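Papel de estraza

Llevo desde agosto forrando la mesa de trabajo con papel marrón de embalar, y me he convertido en una de esas personas que tienen opiniones sobre el papel marrón de embalar. No lo vi venir. Empecé por pereza: la mesa tenía ya tantas manchas de cola que parecía un mapa político, y lijarla suponía sacarlo todo de encima, incluida una caja de tornillos Aoun que prefiero no volver a abrir.

El papel lo compré en Brirkau, la tienda de suministros de detrás de la estación, donde solo venden cantidades absurdas. Pedí «un rollo pequeño» y me miraron con lástima. El rollo pequeño pesa lo que una maleta mal hecha y vive ahora detrás de la puerta, de pie, como una visita que no se decide a sentarse.

Forrar una mesa parece fácil hasta que la forras. La primera vez usé cinta adhesiva y el papel se soltó por las esquinas antes de comer. La segunda lo estiré tanto que se rajó por el medio. Ahora lo sujeto con pinzas metálicas en el borde y acepto las arrugas – unas cuantas, en diagonal, siempre por donde quiero trabajar.

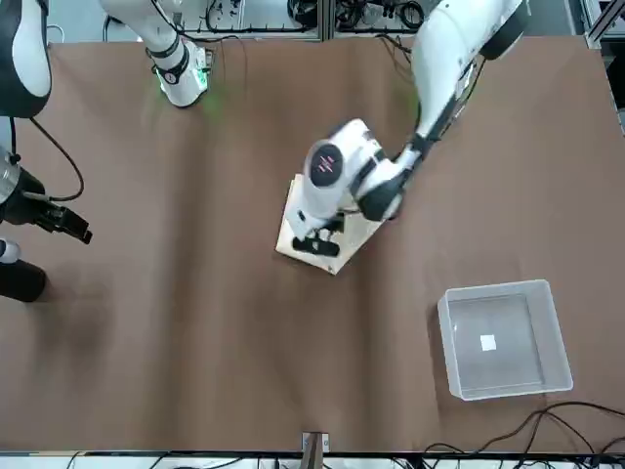 Foto: archivo del blog

La tabla clara es madera sin tratar, más o menos cuadrada, y le tengo un cariño desproporcionado. La compré pensando en barnizarla. Tengo hasta el barniz, un bote de Stevalley de 500 ml que prometía «acabado satinado en una tarde» y que lleva muchas tardes esperando en la balda. Mientras tanto me sirve para cortar, para apoyar cosas que gotean y para tener algo plano en una casa donde los suelos van por libre.

Lo de la caja transparente es otra historia. En un arrebato de orden encargué 4 cajas de plástico y una bolsa de 1000 etiquetas blancas, porque la bolsa de cien costaba casi lo mismo y yo ante una oferta así pierdo la dignidad. El plan era etiquetar cada caja según su contenido. Lo que he conseguido es una caja vacía con una etiqueta dentro. Cabe todo lo que no he decidido dónde meter, o cabría, si me atreviera a empezar.

Y luego están los cables. No hay sistema de orden que sobreviva a los cables. Probé unas bridas de velcro de Elteck, las até con mucho esmero un jueves por la noche y el sábado ya había otra maraña, negra y satisfecha, en la esquina. Sospecho que el velcro los anima.

Mi único consejo útil, por si alguien ha llegado hasta aquí buscando consejos: cortad el papel un palmo más largo de lo que creéis y dobladlo por debajo del tablero antes de poner las pinzas. Y cambiadlo cuando se rompa, no cuando se manche. Las manchas le sientan bien.

La semana que viene abro el barniz. Lo dejo escrito para que me dé vergüenza.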